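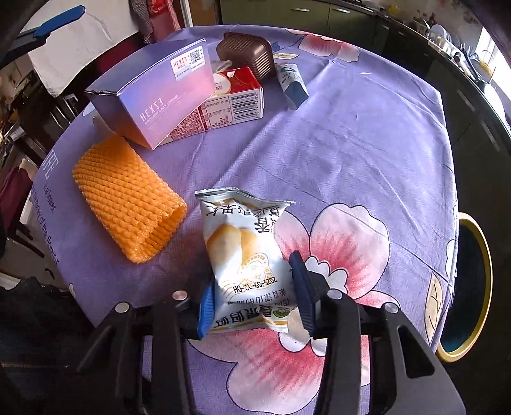 Publishing the names of people who owe money to a water utility is a waste of a good printer, Iqra Gilani told the Flollisholm council in January. The debtors who can pay already know they owe, she argued, and the ones who can't pay won't find the money because a neighbor has read their name.

Chapter 3
Collecting What Is Owed: Water Bills, Debt and Local Government

The council went ahead with its list anyway. It ran to 700 accounts, and it was pinned up outside the town office and copied to the utility's website. Within a day, people had begun arguing about who was on it. Much less was said about who was missing. The Bredik bottling plant, which had a disputed bill going back several billing periods, was left off on legal advice. A retired bus driver with a leaking pipe was not.

We begin with Flollisholm because the case is small enough to follow from start to finish. Larger cities make bolder claims for their collection drives, and those claims are harder to check. When a mayor says that a campaign "brought in" a certain sum, ask what would have come in without it. Some customers always pay late. If they pay in the same week as the campaign, the campaign gets the credit.

Stuart Furnival, then head of revenue for the town, defended the list in a memo dated 16/04/2022. He wrote that payments had risen in the 12 weeks after it went up. That may be so. The memo does not mention that the utility had also fixed its billing software during those weeks, or that many households had received no bill at all for part of the winter. A person who gets a bill is more likely to pay one – a point the memo leaves alone.

There is a second problem, and it will come up again in the section on shutoffs. A debt on paper is only as good as the meter behind it. In the Lallomora district, Chepkoech Kinyua spent most of a year trying to get a faulty meter replaced while the balance kept growing. Her name was on the list. The correction, when it came, was mailed to her privately.

As you read this chapter, keep a few plain questions in mind. Who decides that a bill is right? What happens to a customer who disputes it? Does the town treat a large business the way it treats a family?

Key terms: arrears, write-off, disputed account, shutoff notice, payment plan

3.1 How a Water Bill Is Made

Before a town can chase a debt, it has to work out how much water was used, and by whom.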